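Kukach Petition and Assembly Records - README

Maintained by Viorica Sârbu. Last change to this file: Monday, May 6, 2024.

What is in the set

Kukach is a collection of 300 short texts on the right to petition and the right to assemble. They are pamphlets, letters to town councils, permit requests and the answers which the councils gave. The oldest text is from 1762. All the texts were typed again by hand from paper copies, so please expect small mistakes in the spelling, mostly in the names of streets.

The set does not say which side was correct in a dispute. I have my own opinions on some of the permit cases from Etdale, but I tried to keep them out of the labels.

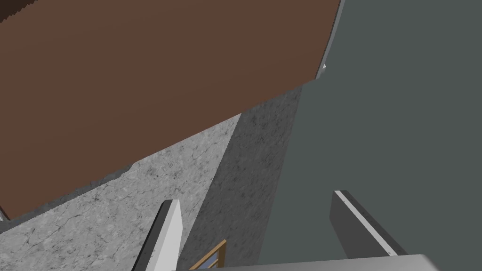

Rendered view, brown panel with a light gray edge strip.

Files

texts.csv - one row for each document, with id, year, town, kind and full text
labels.csv - the topic labels, joined by id
notes.txt - remarks on difficult readings, for 49 of the documents

The column "kind" has four values: pamphlet, letter, request, answer. A letter that asks for a permit is marked as request, even when most of it is a complaint about something else. The Stanciu letters are the best example, they go on for pages about road taxes before they ask for the use of the square.

Labels

Each text was read by two persons. When they did not agree, I read it also and made the decision. The label "speech" is used only when the writer speaks about the right itself. A writer who is simply angry at the mayor does not get it. 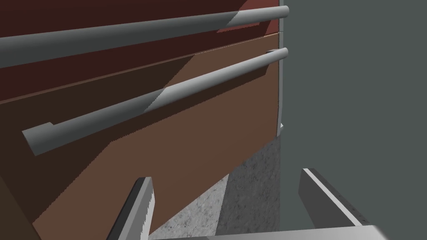
Years and places are stored as they stand in the source, and I did not correct them. If a council answer has no date, the field stays empty and you should look at the request which it belongs to. The link between the two is in the column "parent_id". You can think of a cabinet with one drawer front directly under another, the upper one dark red and the lower one brown: the request is the upper drawer and the answer is the lower one, and they should be opened together. In 20 cases the request is lost and only the answer remains.

Known problems

The Grasard pamphlets have no page numbers, so the order of some paragraphs is my guess. Town names before October of the first year in each series can differ from the later ones - use "town_norm" if you want to group them. The set is much stronger on assembly than on petition, so please do not use it to compare how often each right was used.

Corrections are welcome. Please send the document id and the sentence as you think it should be read.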